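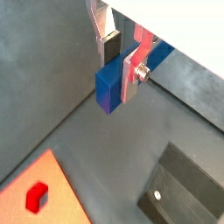 *The blue block from Kakel's new shape board set.*

**Kakel says its foam board will outlast the wooden kind. We'd like to see the two-year-old who agrees.**

Kakel, the small toy and classroom supply company in Pritham, is bringing out a shape board this September that it calls "the last one a preschool will need to buy." The set is named Darkness, an odd choice for something meant for ages 3 and up, and it sells for $28.

What you get for that is a thick slab of red-orange foam with shapes cut into the top, plus a bag of blocks. The idea is old. A child picks up a block, looks for the hole, and pushes. Kakel's pitch is that foam is quieter than wood, easier on toes, and kinder to a child who is still working out which way a square goes.

The quiet part is easy to believe. The rest deserves a closer look.

According to the company, Darkness came out of 2 years of trials at the Hollenstein day care across town. Asked for results, Kakel sent a one-page summary that says children "stayed engaged" and gives no time for how long. It doesn't say how many children took part, or what they were playing with before. A second request for the full notes got a polite reply and no notes.

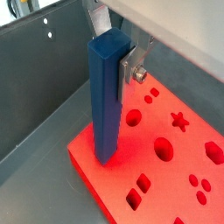 Then there's the matter of wear. The blocks have softly rounded edges, and that should help, but foam around a hole takes a push every time a child misses. Small points and narrow strips would be the first places to check after a busy month. Kakel's summary says the boards "held their shape throughout" — without saying how that was measured or whether the same boards were used from start to finish.

The company does offer a replacement if a board tears within 3 months. That covers the fall. It doesn't cover spring, when a preschool that threw out its old wooden set might start to miss it. Buyers also have to send back the damaged board at their own cost, a detail found only on the order form.

Cleaning is another open question. The order form says to wipe the board with a damp cloth and let it dry flat. Anyone who has dug dried oatmeal out of a toy will wonder how far a damp cloth gets into a small round hole. Kakel says a brush "may be used with care" and doesn't sell one.

None of this makes it a bad toy. The color is cheerful, the slab looks solid, and the layout asks more of a child than the usual circle, square and star. A few spots pair up small holes or group them together, so one place on the board can call for more than one piece. That's a nice touch, and it also means more small pieces to lose. Spare blocks aren't listed on the order form, and the company wouldn't say if they will be. 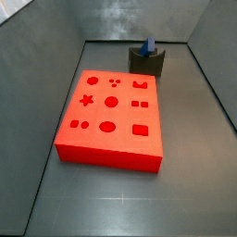 ## Where to find it

Darkness goes on sale in September at Kakel's shop in Pritham and by mail order. The price is $28 before shipping. Schools ordering several boards pay the same price per board, though Kakel says it is "open to a conversation."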